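Sock folding, table notes

Carrying on from the last entry. Cuff-over fold on the white ribbed pair is still the weak point. The rib pulls in at the ankle, so the body lies flat and the cuff rolls back on itself. Pressing it down by hand beforehand helps for a few seconds only. The Fliklow sheet says to square the cuff first and then bring the toe up. I have been doing it in the other order and will switch for the next set. 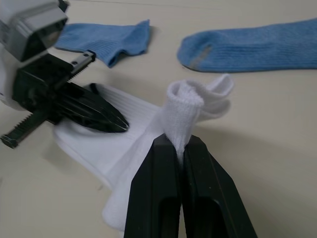 Krūmiņa annex, January

Set of socks on the table: white, light blue, and a dark green pair with a short yellow stripe near the toe. Two tables pushed together, both white.

Matching. The green pair is easy to call from the stripe, provided both socks lie the same way up. The white and the light blue are singles in this set and go to the odd pile. Where the white lies over the light blue, lift the white clear before judging the size of either one. Bunched fabric reads shorter than it is.

Order used: white off the top, light blue flat, then greens stacked toe to toe.
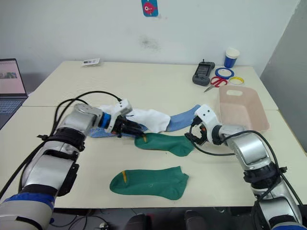 The stack should be squared along the toe seam and the cuffs left to fall where they fall. Squaring from the cuff gave a skewed bundle with the Busov socks last time, and they are the same ankle cut. Fold in half once, no roll. A rolled bundle puts tension on the elastic and opens up in the bin.

Log lines 1,026 to 1,316 still use the old names for the folds. Left as is for now.

To do:
Ask Firer for 2 more white ribbed, same size.
Wipe down both tables, lint shows up on dark green.
Write up the toe-first order against the cuff-first order on one page.
Relabel the odd pile bin.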